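Speaker notes — Open day at the Drerton hall
Talk given Apr 7, 2021

Slide 1. Welcome
Good morning, and thank you all so much for coming in. Let people find a seat and finish their coffee before starting (the back rows fill last). Mention that the Womo group has been planning this visit since January, and that questions are welcome the whole way through. I mean that — please do interrupt me.

Slide 2. Why household things
Start with the factory story. A lot of us grew up with the idea of a robot arm that picks up the same metal part 1000 times a day and never sees anything else. A home is a very different place! Things are soft, they lean on each other, they have straps and chains and tags, and they sit on blankets that give way when you press down. Pause here and ask who has a bedroom at home that a robot would find easy. Wait for the laugh, then go on.

Slide 3. The work at hand
Leave this one up for a good while, people like to look at it.

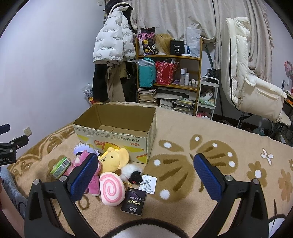 Soft toys, two packets and an open cardboard box on a bed, with the gripper fingers spread wide.

Talk about the blue pads on the fingers, and say a word about plush. A plush toy squashes, so the fingers can close a long way before they have a proper hold of it. A packet of tissues is another matter, and the small keychain with its hang tag is my own favorite, as there are so many ways to take hold of it. Ask the room which item they would go for first. There are usually strong opinions, so allow a few minutes.

Slide 4. What you will see next door
The demonstration is in the Buchanan room and there are 9 places at the table per round, 6 rounds in all. Please put bags under the chairs. Anybody who wants to try the hand tool may do so, children too — it is lighter than it looks.

Slide 5. Thanks
Thank Grustura for the hall and the lunch. Sign-up sheet is by the door. Leave this slide on during questions.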